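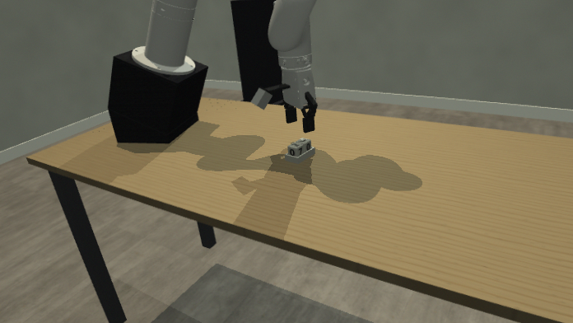

Does a visible wood surface in an office make the people who work there feel calmer? The evidence reviewed in this section is too weak to say so, and the better-controlled studies find little or nothing.

Category: Environment & Behavior / Workplace Studies
Reading time: 7 min

4. What the wood studies can and cannot support

4.1 The claim and where it comes from

The idea that wood is calming has a long run in design writing, and it reached the research literature in a fairly finished form. Most papers we read open by stating it as background, with a citation to an earlier paper that opened the same way. When we followed these chains back, many ended in trade material or in a conference abstract with no data attached. A claim that is repeated often can start to look like a finding, and we think that has happened with this one.

We looked for studies that met three conditions: adult office workers or adults doing office-like tasks, a comparison between a room with exposed wood and one without, and at least one outcome that was measured the same way in both rooms. Our search closed on 2021-08-11. Only seven studies qualified. Four used self-report alone, two added heart rate, and one added salivary cortisol. None was registered in advance.

4.2 The Drumero office study

The study most often cited in favor of wood was carried out in the Drumero headquarters, where one floor had been refitted with wood desks and wall panels and the floor below had been left as it was. Staff on the refitted floor scored lower on a stress questionnaire. The authors describe the difference as large.

There are several reasons to hesitate. The refitted floor also had new lighting, new chairs and fewer desks. It was the higher floor, with longer views. Staff knew that money had been spent on them, and they filled in the questionnaire in June, shortly after moving in. No scores were collected before the move, so we can't tell whether the two groups differed to begin with. The authors mention the lighting in one sentence and then set it aside. They say nothing about the number of desks, although noise from neighbors is among the most common complaints in open offices and could produce a gap in stress scores without any help from the furniture.

We wrote out the list of things that differed between the two floors and found it hard to justify giving wood the first place on it.

4.3 The Nunness laboratory studies

Two experiments from the Nunness laboratory are better designed. In the first, 100 participants were assigned at random to a room with a wood desk or a room with a white desk of the same size. They completed a proofreading task and a mental arithmetic task, with heart rate recorded throughout. Heart rate did not differ between rooms on either task. Ratings of how "pleasant" the room was did differ, in favor of wood.

The second experiment repeated the first with a smaller sample and a longer session, and it reported a lower heart rate in the wood room during the final 25 minutes. The earlier part of the session showed no effect. We could find no statement that the final period had been chosen for analysis ahead of time, and the abstract mentions only that period. Read together, the two experiments show that people liked one desk more than the other. Liking a desk is worth knowing about if one sells desks – it is a different matter from being less stressed at one.

4.4 Pictures of rooms in place of rooms

Two further studies, both from Pugh, showed participants pictures of interiors on a screen and asked them to rate each one on the Jedinier Calmness Scale, a seven-point measure built for the purpose. Computer renderings are convenient for this kind of work. Color and layout can be held steady while a surface is changed, and the cost is low.

Figure 1. Computer rendering with a light wooden table. The tabletop is a warm tan-yellow with thin, darker grain lines; the front edge is dark brown.

The convenience comes at a price. A rendered surface has no smell, no temperature and no texture under the hand, and these are the very properties that advocates of wood tend to mention when asked how the effect might work. Color is also tangled up with material. Warm tan surfaces were rated as calmer than gray ones in both Pugh studies, but neither included a warm tan surface that was not wood. A painted control in the same color would have been easy to add. Without it, the ratings may tell us about yellow and gray.

The scale itself deserves a closer look. It asks how calm the room appears, and the answers were then reported as if participants had been asked how calm they felt. Most people can say that a church looks calm while feeling quite tense inside it. We found no study comparing Jedinier scores with any bodily measure.

4.5 The two remaining studies

The last two studies were short field trials with small groups. The one that measured cortisol took samples at different times of day in the two rooms. Cortisol falls from morning to evening in most adults, so the reported drop could have come from the clock. The other relied on a single question asked once, and nearly half of the staff did not answer it.

4.6 Where this leaves the claim

We do not argue that wood has no effect. A small effect could exist and be missed by every study above, given how noisy the measures are. Our complaint is narrower. Building guidelines now cite this literature as settled, and purchasing decisions are being made on the strength of it. The support comes mainly from preference ratings and from one office where many things changed at once.

A fair test would not be hard to run. It would need baseline scores, a control surface matched for color, the same people working in both conditions in random order, and one main outcome named before data collection. It should also last long enough for the newness to wear off – months at least. Until someone does this, we suggest that authors describe wood as a surface many people like and leave stress out of the sentence.

Section 5 applies the same criteria to studies of indoor plants, where the samples are larger but the problem of matched controls is, if anything, worse.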